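Ondville Community Help > Home and Household > Electrics and small appliances

Two fans and a power strip with buttons, safe to run all day?

Posted by purhamlass, 29 April 2023

Hi all, quick one hopefully. Sorting out the spare room before it gets hot again, it's a nightmare up there in summer, faces south and the window only opens a crack. Got two desk fans out of the loft, a white one with blue and white blades and an older beige one with a cartoon face on the base (kids loved it, cant bring myself to bin it). One socket in the whole room and its behind the bed. So it's all going on a power strip.

The strip is white with coloured sockets, pink, blue, yellow etc, and a push button next to each one. Came from family abroad, not a UK one, takes the flat pin plugs. The fans came with it, same sort of plugs. I've got a travel adaptor for the wall end, says Drimeo on it, no idea if thats any good.

What I want to know

- can I leave both fans on it all day
- do the buttons turn off each socket properly or do I still need to pull the plugs
- is it ok on a wooden floor, cables all over the shop at the moment
- anything I should do about the dust, everything's been in the loft since February last year

Had it all out on the floor with the tool case and some bits of white plastic pipe I still haven't put away.

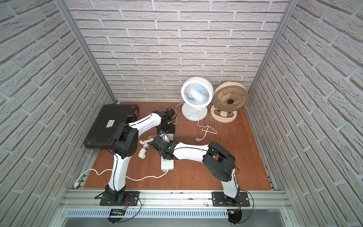
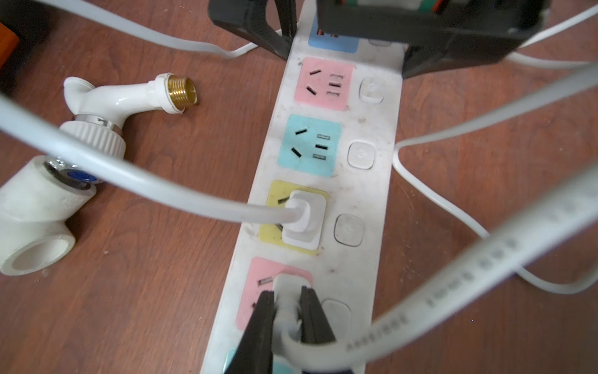 Posted by Nam

Whatever you do, check the voltage before you switch anything on. Travel adaptor only changes the shape of the pins, does nothing to the voltage. Ours is 230, plenty of countries are 100 to 127. Look for a rating label on each fan, usually under the base or round the back of the motor. If it says 220-240V you're ok on that front. If it says 110 or similar, don't plug it in here, motor will overheat and could catch fire.

Same with the strip. Should be marked on the underside with volts and the max amps or watts. If nothing's marked, bin it.

Desk fans don't draw much. Mine's 90 watts on full and it's a big one. So two fans is well under 1000, load isn't the worry. It's the adaptor and the age of the cables. Most travel adaptors aren't meant to be left in for hours every day and lots of them have no fuse or only a silly one. Look for a BS 1363 marking and a fuse you can get at.

Buttons, depends. On most strips they cut one side only, so fine for turning a fan off of an evening but pull the plug before you clean it or take the grille off. Every time.

Would not leave them on with nobody in the house. Nor asleep tbh, not fans that old.

Posted by ondville_dave61

just buy a uk one. 11 quid. the shop on the Purham road has them by the till. fans are cheap too if yours turn out wrong voltage, keep the cartoon one on a shelf

Posted by mrsb_topfloor

Agree with Nam re voltage. On your other bits -

Wooden floor is fine. Not on a rug, not under the bed, and don't put anything over the strip. Run the cables along the skirting, spare length in big loose loops. Don't wind them up tight and don't tape them down across the doorway, they get trodden on and you can't see the damage.

Dust. Unplug first. Grille off if it unclips, blades in warm soapy water if they come off (ours do, quater turn the other way to normal), otherwise damp cloth. Soft brush on the hoover for the motor vents at the back. Let it ALL dry overnight. Sockets on the strip, dry brush only with it unplugged, no spray. Then have a good feel along each cable for splits or stiff bits, loft heat makes them go brittle. Any cracks and that fan's done.

First time you run them stay in the room for an hour and feel the plugs after. Slightly warm ok, hot isn't. Any fishy smell, off at the wall straight away.

Posted by purhamlass

Thanks all. Off to find the labels, didn't even think about voltage. Will get a proper UK strip regardless, didn't know about the fuse thing. Cartoon one is staying either way!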